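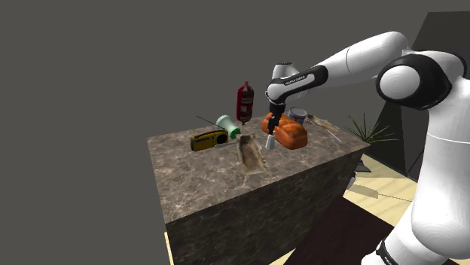 Simulation Services Should Be Bought With Open Eyes

By Laine Vaher, Equipment Review Office, Jõgi Technical Institute
17 August 2024

The Institute has been offered a subscription to Cokus, a library of ready-made household scenes for robot arm training, sold by the firm Pestum. The offer covers 131 scenes, a set of sample pick-and-place runs, and support for two years. Our teaching departments have asked whether the money would be better spent on a second physical arm. It is the view of this office that the subscription deserves support, though not on the terms now proposed.

The case in favor is a strong one. A physical arm serves one student group at a time, and a rendered one serves as many as there are computers to run it. Our introductory course had 15 groups last year and one bench. Edgars Ots, who teaches that course, reports that students spent more time waiting for a turn than working on their grasps. A scene in which an arm holds a small white container over a marble counter, with a loaf of bread and other goods close by, asks students to solve a fair share of the problems they would meet at the bench. They must approach from a sound angle, avoid the neighboring objects, and decide where to let go.

The choice of objects also does the vendor credit. Many teaching kits still rely on plain blocks in primary colors. Cokus mixes food, containers and odd items of no clear purpose, and a student who plans only for cubes will soon be corrected.

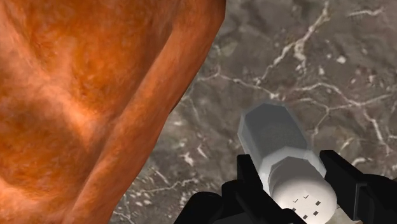
What the Close View Shows

Our reviewers asked for camera views near the gripper, and these proved the most useful part of the trial. At that distance the fingers on either side of a pale, faceted cap can be judged properly, and so can the limits of the view. A large furry form can fill half of what the student has to work with. Piret Strazds considers this a defect in scene design. I do not share her opinion. Close views are often blocked by something large and unhelpful, and students should learn to plan with partial information.

I am less satisfied with the surfaces. Strongly veined stone is attractive, but a course needs plain backgrounds as well, so that a student can tell whether a failed detection comes from the method or from the countertop. Pestum should let instructors change materials without paying for a separate editing license.

The wider views are better suited to grading.
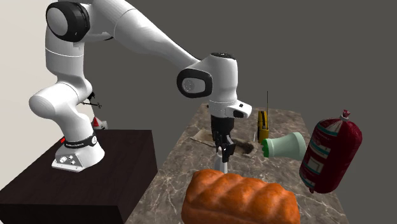 An instructor can judge the posture of the whole arm from them, and posture is where beginners most often go wrong. Even so, a good posture on the screen says little about contact, friction or wear. The sales material passes over this point quickly — too quickly for a document addressed to schools.

Terms We Should Ask For

The competing offer from Grostia is cheaper and includes nine scenes, all of which may be edited. It is too small for our needs, but its license is the better model. We should ask Pestum for the same editing rights, for written notes on how contact is calculated, and for a one-year term in place of two.

We should also keep the bench. Merike Vasiliauskas has proposed that every student complete at least one graded task on the physical arm, and I support that proposal without reservation. Departments wishing to comment may write to this office before the September budget meeting.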